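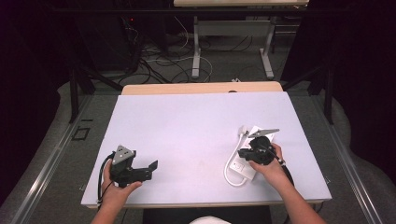 Ziltance 3: Application Tracking for Fellowship Offices

Reviewed by Rosalba Costa
August 12, 2025

Ziltance 3 is a web-based tracker for campus offices that nominate students for national and international awards. It handles deadlines, draft versions, recommendation letters and the internal interview round. It does not submit anything to the awarding foundations, and the vendor says it has no plans to add that. The license costs $975 a year per office with no limit on student accounts.

I ran it through July at Welska College, where one full-time adviser and a half-time assistant support 90 applicants a year. Before that we used a shared spreadsheet and a mail folder.

Setup took two afternoons. Each award is a template with its own fields, word limits and dates. Ziltance ships with templates for the larger awards, but smaller ones have to be built by hand. I built the Vitholm Fellowship and the Dal Bello Prize for Graduate Study. The Vitholm was simple. The Dal Bello asks for a different set of essays depending on whether the candidate is a senior or a recent graduate, and the template editor allows only one condition per field, so I ended up with two templates under nearly the same name.

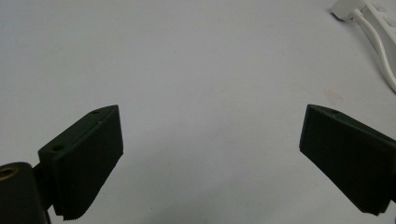 Open gripper fingers above a pale gray-white tabletop.

Letter tracking is the strongest part of the program. A recommender gets a link, uploads a PDF and never has to make an account. The adviser sees whether the link has been opened. Reminders can be set per recommender or per award, and they stop once the file is in. Letters are hidden from students by default, and changing that setting requires an administrator password.

Draft handling is adequate. Every upload is kept with a time stamp, and two versions can be viewed next to each other. Changes between them are marked by paragraph and not by word, so a single corrected comma lights up half a page. Word counts include the heading and the student's name. For a personal statement with a hard limit this matters, and I checked every final draft in a word processor.

The interview module assigns panel members to candidates and collects scores on a fixed scale. The scale cannot be changed. Our panels also write short comments, which the module accepts but leaves out of the exported report. I copied them over one candidate at a time.

Export is to CSV or PDF. The CSV is clean and opened without errors. Past cycles can be imported the same way, provided each row has a student ID.

Support answered both of my tickets in 2 business days. One was resolved; the other, on exporting panel comments, is still open.

Rating: 3 out of 5. Offices with many recommenders to chase will get the most use from it. Those that rely on written panel comments should ask about the export before paying.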